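From: Melina Spanos
To: Dillon seed and garden list
Subject: Re: [dillon-garden] Saving tomato seed, fermented or not?
Date: October 2024

Valtteri Turunen wrote:

> I've got a bowl of very ripe Nikolaidis on the counter and I'd like
> to keep seed from them this year. Last time I just smeared the seeds
> on a paper towel and hoped for the best, and I think only half of
> them came up. Is the jar method worth the smell? And how long do you
> leave it? My neighbor says a week, which seems like a lot.
>
> Also, does anyone still have Orkex? I lost mine to blight.

Valtteri, yes, do the jar! I was a paper towel person for years and I'm so glad I switched. The seeds come out clean and a bit fuzzy, they don't stick to anything, and you can pour them into an envelope like rice.

A week is too long in a warm kitchen. I've had seeds start sprouting in the jar at five days (my own fault, I went camping). Squeeze the pulp into a glass, add a splash of water if it's a thick paste tomato, put a piece of cloth over the top and stir once a day. Mine are usually ready on day three. You'll see a scummy layer, the good seeds will be on the bottom, and it will smell terrible, so use the porch if you have one. Then fill the glass with water, let it settle, pour off the floaters and do that again until the water is clear.

Dry them on a plate or a coffee filter, never a paper towel, and move them around with your finger a couple of times a day so they don't clump. I give them two weeks before they go in envelopes.

About your half that came up – it may not have been the towel at all. Were they near a stove or in a sunny window? Heat does more harm than people think. I ran a little test in March with my own Nikolaidis, jar seed from the year before, and got 19 up out of the first 20, all on a shelf in the coolest room in the house. I was so pleased I told the mail carrier.
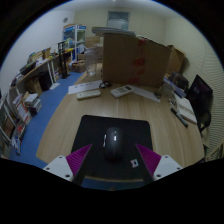
Which brings me to the seed list. I've been typing it up in the evenings and we're at 137 varieties now, which is wonderful, and there are still envelopes in the shoebox I haven't opened. If you gave me seed at the fall swap, please send me the year it was saved if you didn't write it on the packet. There are two different beans both labeled "Grandma's" and I would love to know whose grandma is whose.

And yes, I have Orkex! Plenty of it. It did really well for me, even in that wet stretch when everything else sulked, and I'd be happy to mail you a pinch. Flosico too if you want a yellow one to grow beside it – smaller fruit, thin skin, splits if you look at it wrong, but so sweet.

Send me your address off list and I'll get them out to you.

Melina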